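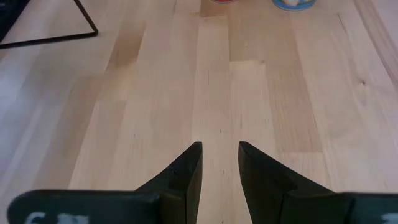
木のテーブルと、ロボットの黒い2本の指。

ロボットを買うには、いくらいるの? おこづかいちょうから始める「買いものの計画」

みなさんは、ほしいものがあるとき、どうやってお金をためますか。ちょきんばこに少しずつ入れる人もいるでしょうし、おたんじょう日まで待って、おうちの人にお願いする人もいるでしょうね。じつは、大人が仕事で使うロボットを買うときも、考えることはとてもよくにています。今日はそのお話を、ゆっくりしていきましょう。少し長くなりますから、おやつを食べながらでもかまいませんよ。

お話に出てくるのは、バルトビーという小さな町にある「カメル工房」です。木のおもちゃを作って、はこにつめて、お店に送っている工房で、はたらいている人は8人。工房長のネスマ・ラムラニさんは、つくえの上のものをつかんで動かしてくれるロボットのうでを、1台むかえたいと考えました。

まず、何をしてもらうのかを決めます

「ロボットがほしい!」と思ったとき、いちばん先にカタログを開きたくなりますよね。わたしもきっとそうします。でもラムラニさんは、その前にノートを1さつ用意して、してほしい仕事を書き出しました。つみ木をつかむ。はこに入れる。はこを次の人のほうへずらす。書いてみると、重いものを持ち上げる仕事はひとつもありませんでした。それなら、大きくて力持ちのロボットでなくてもよさそうです。大きなロボットは、ねだんも高いし、場所もたくさんとりますからね。

指にも、いろいろあります

ロボットのうでの先についていて、ものをつかむ部分を「グリッパー」といいます。いちばん上の写真に写っている黒い指が、そのグリッパーの指です。2本の指のあいだに、細いすきまがありますね。このすきまを広げたりせばめたりして、ものをはさむのです。

グリッパーには、指が3本のものや、空気でぴたっとすいつくものもあります。ですから買う前に、「うちでつかむものは、どんな形で、どのくらいの大きさかな」と調べておかなくてはいけません。ラムラニさんは、いちばん小さいつみ木といちばん大きいつみ木をポケットに入れて、お店の人に会いに行ったそうです。

本体のほかにも、お金がかかります

さて、ここからが「よさん」のお話です。よさんというのは、何にいくら使うかを、先に決めておくことです。

ゲームきを買うときのことを思い出してみてください。本体だけでは遊べませんよね。ソフトもいるし、コントローラーをもうひとつほしくなるかもしれません。ロボットも同じで、うで、グリッパー、カメラ、うでをとめる台、動かすためのソフト、それから使い方を習うためのお金もいります。こわれたときの直し代も、はじめから取っておきます。

ラムラニさんは、「トリレテル」と「ジンディク」という2つの会社に、「みつもり」をたのみました。みつもりとは、「ぜんぶでこのくらいかかりますよ」と書いてある紙のことです。トリレテルのみつもりは、ぜんぶで788万円。ジンディクのほうは本体が安かったのですが、よく読むと、使い方を習うお金が入っていませんでした。ねだんをくらべるときは、中に何がふくまれているかも、そろえて見るのですね。

5年でわって考えてみましょう

788万円と聞くと、目が丸くなってしまいそうです。そこでラムラニさんは、5年間使うことにして、1年分を計算しました。788わる5で、157.6。1年に157万6千円です。これなら、工房が毎年使っている材料代や電気代とならべて、「はらえるかな、どうかな」と考えられます。みなさんも、高いくつを買うときに「何か月はくかな」と考えてみると、少しちがって見えるかもしれませんよ。

置く場所も、計画のうち

もうひとつ、わすれてはいけないのがつくえです。うでが動くはんいに人が入らないように場所をあけ、ぐらぐらしないつくえをえらび、コンセントまでの長さもはかります。つくえの上に何を置いて、何をかたづけるかも、みんなで話し合います。カメル工房では、まきじゃくを持って部屋の中を行ったり来たりして、まどぎわのつくえに決めました。ちゅうもんは8月。とどくまでのあいだに、8人のうち2人が使い方の勉強を始めます。

おうちでやってみよう

紙を1まい用意して、ほしいものの名前をまん中に書いてください。そのまわりに、いっしょにいるものを思いつくだけ書きます。電池、ケース、置き場所、おていれの道具。ねだんがわかるものは、横に書きたして、さいごにぜんぶたしてみましょう。書けたら、おうちの人にも見せて、書きわすれがないか聞いてみてくださいね。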